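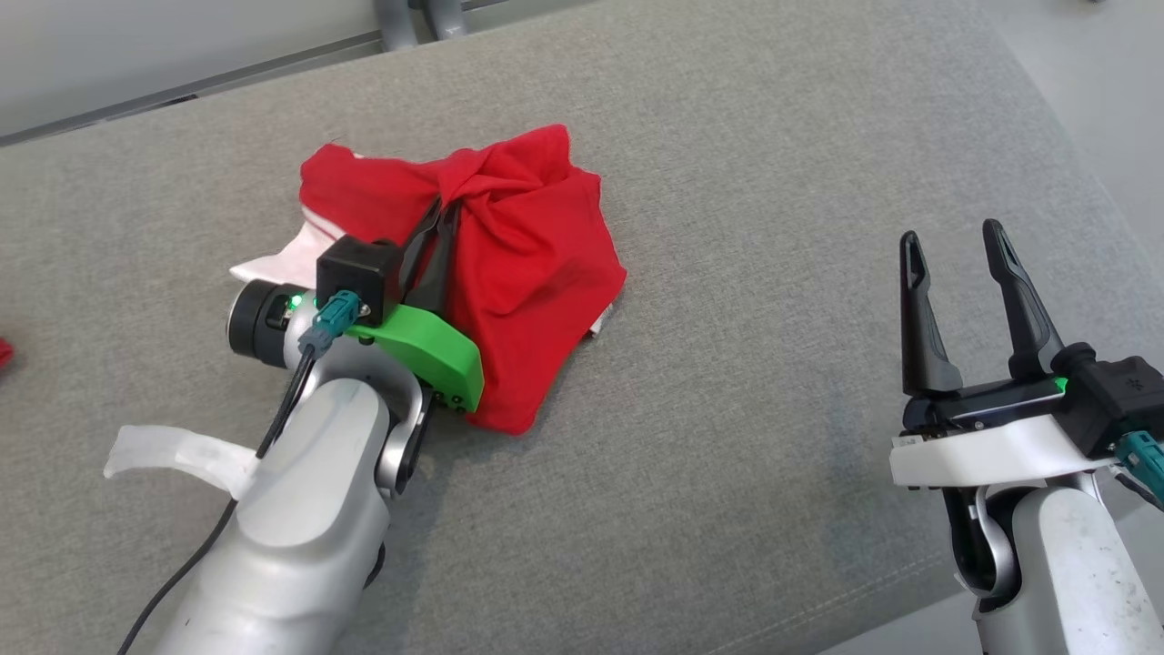 Does it matter what colour the cover is if I'm mostly folding tea towels and the odd fitted sheet on it? A reader called up to ask us that last winter, and it turned into such a long and pleasant conversation that we ended up rewriting half of this page around it.

Staniforth Folding Surface Cover, heathered grey
By the Nendalen shop desk
Updated February

The short answer we gave over the phone was yes, a bit. A mid grey with lighter and darker threads running through it is kind on the eyes when you're sorting laundry, and a red cloth or a white one both show up nicely against it, edges and all. Navy and black are harder to see, particularly in the evening, and if your household wears nothing but school uniforms and work trousers you may be happier with the oatmeal version (same cover, same price, a little quicker to show a coffee mark).

The Staniforth cover is a big, plain, flat-woven cloth that goes over a table, a bench or the top of a chest freezer and gives you somewhere decent to fold. That's really the whole idea! We started stocking it after years of folding on the kitchen table ourselves, where a slippery top means a shirt slides away from you just as you've got the sleeves lined up. The weave on this one has a little bit of grip to it, enough to hold a corner where you put it while you bring the other one over, and you can still smooth a crease out with the flat of your hand without the whole lot bunching up underneath.

It comes in two sizes. The standard will cover most four-seater tables with some overhang on each side, and the large is meant for proper workbenches and those long trestle tables that come out at Christmas. Please measure before you order, as we get more returns over size than over anything else, and the postage on the large one isn't cheap. If you're in between, go up. The extra can be tucked under and held with the elastic corners, and you'll be glad of it when you've got a doona cover to wrestle with.

Underneath there is a thin felt backing, sewn on around the outside and quilted through the middle in wide rows. It takes the hardness out of the table and it stops the cover wandering. It is not an ironing blanket, and we do get asked this nearly every week. A warm iron passed quickly over a hanky won't hurt it, but for shirts and anything with steam you want the Vunico pressing mat, which sits on top and has a proper heat layer inside.

Washing is simple enough. Machine wash at 40 on a gentle cycle, on its own the first time, and dry it flat over a couple of chairs or a clothes airer. Don't tumble dry it – the felt shrinks faster than the top cloth and you'll have a ripple down the middle that never quite goes away. We've put one of ours through 50 washes at the shop and the grey has softened slightly, which we rather like. A lint roller does for the days in between, and red flannel seems to be the worst offender for leaving fluff behind.

A few people have written in to say they use theirs for other things: cutting out dress patterns, wrapping presents, mending with the button tin spread out beside them. One customer keeps hers permanently on the spare room table and sorts the whole family's odd socks there on a quiet afternoon, with the radio going. We'd only say to keep the rotary cutter away from it, or put a board down first.

As for the folding itself, start with the cloth rumpled and don't fuss. Find one corner, then the one beside it, give it a shake and lay it down with the far edge away from you. Smooth from the middle outwards. If it has a lining or a contrasting underside (napkins often do, and so do some children's bibs), decide which colour you want facing out before you make the first fold, because it's a nuisance to find out at the end.

The cover is sold singly or in a bundle of 3 with the Tustavo storage band, a wide cotton strap that keeps it rolled up in the linen cupboard. Spare elastic corners are available in grey and oatmeal. Order code for the standard grey is 601, and if you're collecting from the shop just mention the code at the counter and we'll bring one out for you to have a feel of first.

18 comments
Shared 27 times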